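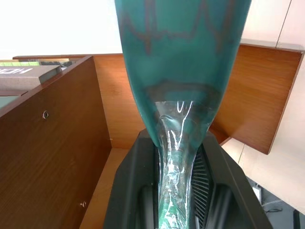
Supplies List, Issue 3, page 60

Vavo Clear Wrap
Protective wrapping for shaped, tapered and decorated pieces

Vavo Clear Wrap is a thin, transparent plastic wrap supplied for the storage, handling and transport of finished objects. It is intended for pieces that do not sit well in a standard box, including those with a narrow neck, a handle or a rounded body, and for painted or glazed surfaces which must remain visible while the piece is in store. It is offered by Haddad to schools, museums, workshops and retail stockrooms, and may be ordered by the roll or as cut sheets.

A teal piece with a dark brown zigzag line is shown wrapped at its narrow end only. The colour can be seen through the folds of the wrap, and the patterned part has been left uncovered. Partial wrapping of this type is suitable for items stored indoors in a closed cabinet. Items which are to leave the building should be wrapped in full and placed in a lined carton.

Supply

Roll: width 800 mm, length 200 m, wound on a card core.
Cut sheets: 800 mm by 800 mm, in packs of 60.
Finish: clear, gloss on both faces.
Printing: none. Plain wrap only.
Colour: none. Tinted wrap is no longer supplied.

Rolls fit the Wavel wall holder and the Wavel bench holder. They do not fit the earlier narrow holder, which was withdrawn from the list in August. Customers who still have the narrow holder are advised to order cut sheets.

Use

The piece should be clean and dry before wrapping. Dust left on the surface will be held against it by the wrap and may mark a soft glaze or a painted line. A dry, lint-free cloth is sufficient in most cases. Polish and wax should not be applied beforehand.

Lay the sheet flat on a padded bench and place the narrow part of the piece near one corner. Turn the corner over and roll the piece slowly, letting the wrap gather where the shape changes. Wrinkles are to be expected on a tapered form. The wrap should not be pulled tight to remove them, as a stretched sheet is liable to split at the fold and may press on a raised pattern.

Where the body widens, the wrap may be brought up as far as is needed and the loose edge tucked beneath the previous turn. Tape may be used on the wrap itself. It must not touch the surface of the piece. For long storage, tie the wrap with cotton tape in a flat bow, so that it can be opened again without a blade.

Full wrapping is carried out in the same manner with a second sheet, begun at the wide end and brought down to overlap the first by the width of a hand. Pieces with attached parts should have each part wrapped separately before the body is covered.

Labelling

Labels should be fixed to the outside of the wrap, on the plainest area available, or written on a tie-on tag. The record number should be legible without the piece being lifted from the shelf. Ink from ordinary marker pens can pass through a worn sheet, and writing directly on the wrap is not recommended.

Storage of wrapped pieces

Wrapped pieces are best kept in a cabinet with solid sides and adjustable shelves. The wrap is slippery against a varnished or laminated shelf. A sheet of thin foam, cut to the depth of the shelf, should be laid down first, and rounded pieces should be given a shaped rest on either side.

In cabinets assembled from panels with cam-lock fittings, the fittings should be checked before any piece is placed inside. A cam which stands proud of the panel can catch the wrap when a piece is drawn out. It should be turned until it is level with the surface and fitted with a cover cap. Caps are not included with the wrap and are listed with the cabinet spares.

Wrapped pieces should not be stacked. They should be kept out of direct sunlight and away from radiators and hot pipes. Clear wrap offers no protection from light, and a decorated piece that is likely to fade should be kept behind a closed door or placed in a covered box.

The wrap holds in damp as well as keeping it out. Pieces of wood, leather or unglazed clay should be left open at one end so that air can reach them. It is good practice to unwrap such pieces at intervals and to replace any sheet that has become cloudy or brittle.

Limits of use

Vavo Clear Wrap is not padding. It protects the surface from dust, fingerprints and light rubbing, and it will not protect a piece that is dropped or knocked. It should not be used as the only means of lifting a heavy object, nor should it be used to hold broken parts together pending repair. It is not supplied for contact with food.

The wrap must be kept away from young children. In school stores, rolls and sheets should be returned to a locked cupboard after use.

Used wrap

Clean sheets may be used again for pieces of a similar size. Sheets which have been in contact with fresh paint, varnish or oil should be discarded. Collection of plastic film differs between districts, and customers should follow local arrangements. The card core may be placed with ordinary paper and card.

Related items

Wavel wall holder, with cutting edge
Wavel bench holder, with cutting edge
Weltel cotton tape, unbleached, on a reel
Weltel tie-on tags, plain
Thin foam sheet, white, for shelves
Cover caps for cam fittings, brown, black or white

Replacement cutting edges are supplied for the present holders only. The type of holder should be stated when ordering, as the wall and bench edges are of different lengths.

Ordering

Orders are accepted in writing from account holders and should give the item name, the form required (roll or cut sheets) and the delivery address. Part packs of cut sheets are not supplied. Unopened rolls may be returned in their outer sleeve by prior arrangement with the Haddad stores office. Rolls which have been opened or mounted on a holder cannot be accepted.

Sample sheets are available to schools and museums on request. Requests should state the kind of piece to be wrapped, so that suitable instructions can be sent with the sample.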